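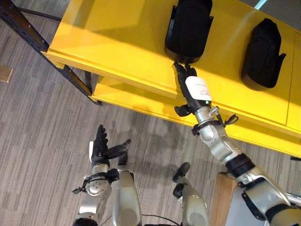 ## Suvarna two-arm shelf handling cell

The Suvarna is a mobile two-arm unit for picking and placing soft goods on open shelving. It is sold by Dultdale as a complete cell: robot, two multi-fingered hands, charging dock, and one shelving bay for setup. Typical goods are padded pouches, small bags, and similar items that a suction cup handles poorly.

### What is included

- Base unit with two arms
- Two multi-fingered hands, black, left and right
- Charging dock and supply cable
- One two-tier bay with slotted metal uprights
- Spare finger covers, one set per hand
- Setup visit, 2 days

Shelf surfaces are supplied in yellow or light gray. Yellow has a gloss finish. Buyers with strong overhead lighting should ask for a sample panel, as reflections on a gloss surface can affect item detection. Dark goods on yellow give good contrast. Dark goods on dark shelving need an added light bar, quoted separately.

### Site requirements

The floor must be level and firm. Short-pile carpet is acceptable. Deep-pile carpet and loose mats are not. Floor box covers may stay in place if they sit flush.

Leave 136 cm of clear floor in front of the bay for the full width of the shelves. The dock may stand outside this area. Uprights must be fixed or weighted before the arms are enabled; the hands can pull a light bay forward when an item catches.

Existing shelving can be kept if the front edges are rounded or capped. Send a drawing with the height of each tier to Sowmya Kurup at the Sokomthorpe office before ordering. Tier heights cannot be changed in software after the setup visit without a new calibration.

### Planning the budget

The purchase price covers the items listed above. Allow separately for:

| Item | When |
|---|---|
| Finger covers | Every 3 months |
| Wrist cable inspection | Every 10 months |
| Extra bay | On order |
| Operator training | Before first use |

Wrist cables should be tied back with the straps supplied. Trim or tuck loose ends. Labels may be placed on the wrist housing but must stay clear of the joint.

### Lease option

A lease is available through Pusley and includes finger covers and inspections. It does not include additional shelving. The unit is returned with its original hands; a hand damaged by use outside the load limits is charged at list price.

### Quotes

Send shelf drawings, a floor plan, and two samples of each item to be handled. Samples are returned with the quote. For lease terms, contact Arif Setiawan. Delivery dates for April are confirmed once the floor plan has been approved.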